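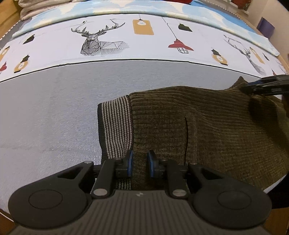 Why does a jumper stretch when a shirt does not?

A jumper is knitted and most shirts are woven. Knitted cloth is made of loops, and a loop can change shape when it is pulled. Woven cloth is made of straight threads that cross over and under each other, so there is little slack in it.

How knitting works

Knitted cloth begins with yarn. Yarn is made by twisting fibres together. The fibres may be wool, cotton, acrylic or a mixture. A needle pulls the yarn into a row of loops, and the next row of loops is pulled through the first. Each loop is called a stitch.

Pull a piece of knitting sideways and the loops become wide and short. Pull it lengthways and they become narrow and tall. When you let go, they move back towards their first shape. Wool does this well because wool fibres have a natural crimp, like a very small spring. Cotton has less crimp and returns more slowly.

What is a rib?

A stitch has two faces. The front looks like a letter V and is called a knit stitch. The back looks like a small bump and is called a purl stitch. In a rib, columns of knit stitches stand next to columns of purl stitches. The knit columns come forward and the purl columns sink back, which makes ridges with valleys between them.

Ribbed cloth stretches further from side to side than plain knitting, as the valleys can open out. For this reason ribs are often used at cuffs, necks and hems. The cuff opens to let a hand through and then closes around the wrist.

Stripes in a cuff are made by changing the colour of the yarn. The knitter, or the knitting machine, works a few rows in one colour and then a few in another. Thin stripes need frequent changes.

Why knitted clothes are folded

A jumper on a hanger is pulled down by its own weight. All the weight rests on the shoulders, so the stitches there stretch and may form points. In a drawer or on a shelf the weight is spread out.

How to fold a jumper

You will need a flat surface, such as a bed or a table.

1. Lay the jumper face down. Straighten the sleeves and turn any cuff the right way out.

2. Smooth the body with flat hands, working from the middle to the sides. Do not tug the hem. Thick cloth may rise into humps, and these should be pressed down before you fold.
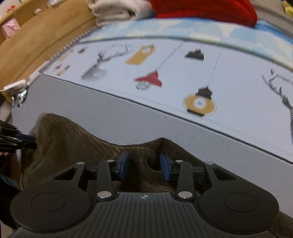

3. Fold one sleeve straight across the back. Repeat with the other sleeve.

4. Fold each side in towards the middle so that the jumper becomes a long rectangle.

5. Bring the hem up to the collar, then turn the jumper over.

Try it: the stretch test

Shuk-fan Yuen's class at Ashby used this test on old knitted cuffs. Lay a cuff flat and measure its width with a ruler. One cuff was 8 centimetres wide. Stretched gently, it measured 21 centimetres. Let go, wait five minutes and measure again. If the cuff is wider than it was at the start, some of the loops have not returned to their first shape. Write both widths down and repeat the test with a woven cuff from a shirt.

Words to know

Crimp: the natural waviness of a fibre.
Hem: the bottom edge of a garment.
Purl: the bumpy side of a knitted stitch.
Yarn: fibres twisted into a long strand.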